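5. Recording demonstrations for the stem and hook tasks

Read Section 4 (Homing and calibration) before you start. The steps below are for the two-arm cell and assume that Prusholm, the recording program, is already installed on the workstation. They apply to anyone adding episodes to the Gaslow set, including visitors from Cellham.

5.1 What you are collecting

The study asks how much a wrist view helps when the object is thin and easily hidden by the fingers. Each episode is recorded from the fixed view and from the wrist views at the same time. Three policies are then trained on the same episodes: fixed view only, wrist views only, and all views together. For the comparison to mean anything, all the views must be present in every episode. An episode with a missing view is dropped from all three training sets.

The current set has 583 episodes. Of these, 71 are held out for testing and must not be opened in the editor.

5.2 Before the first episode

1. Turn on the cell and wait for both arms to finish homing.
2. Open Prusholm and choose the task name from the list. Do not type a new one.
3. Check that each view is live. Wave a hand in front of each camera in turn and watch the matching panel.
4. Set the episode limit to 80 seconds.
5. Place the objects by hand. Change the layout between episodes. Do not line things up with marks on the table or with the last layout.
6. Leave some objects on the table that the task does not use. The policies are tested with clutter and should be trained with it.

Note: Artificial stems bend and stay bent. Use them as they are. Do not straighten a stem between episodes.

Caution: Keep hands outside the enclosure while the follow light in Prusholm is on. The arms will move to match the leader handles as soon as the handles are picked up.

5.3 Recording

1. Press Start and wait for the tone.
2. Move at a steady speed. Pauses longer than two seconds are trimmed later, and trimming can leave a jump in the path.
3. For a stem, close the fingers until they stop, then back off one notch on the handle.
4. For a hook, bring the free arm in only after the first arm has come to rest.
5. Press Stop with both arms clear of the objects.
6. Mark the episode Keep, Redo or Ask. Use Ask if you are not sure. Elaine Paiva goes through the Ask list every afternoon at 4:00.

Views from the stem and hook cell: 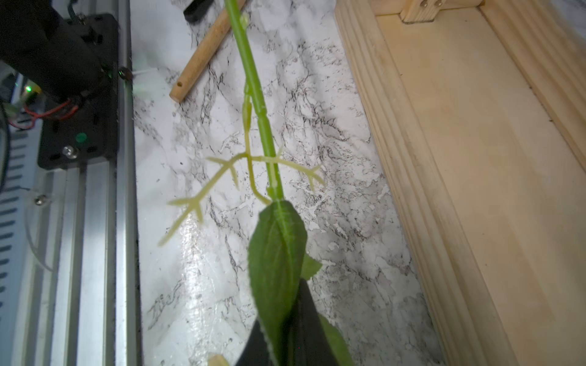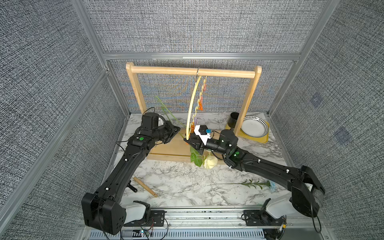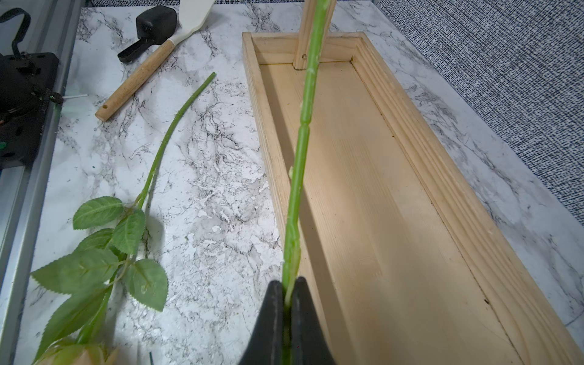
5.4 Dropped objects and failed grasps

Do not delete an episode only for a failed grasp. If you recover and finish the task inside the time limit, mark it Keep and check the Recovery box. The June set had 33 recovery episodes, and the policy trained with them did better on the held-out layouts than the one trained without. We have not yet tested whether this holds for the hook task.

If an object falls where neither arm can reach it, press Stop and mark the episode Redo. Wait for the follow light to go off before you reach in.

5.5 Saving and naming

1. Press Close Session. Prusholm writes the files to the local disk first.
2. Wait for the check to finish. A green line means all views have the same number of frames.
3. If the line is yellow, open the log and note which view is short. Save the session anyway.
4. Copy the session to the folder called Erdős. On older machines the name may show up without its accent. It is the same folder.

Do not rename sessions after copying. The training scripts find them by name, and a renamed session will be skipped without a warning. To correct a wrong task name, use Edit Session as described in Section 6.2.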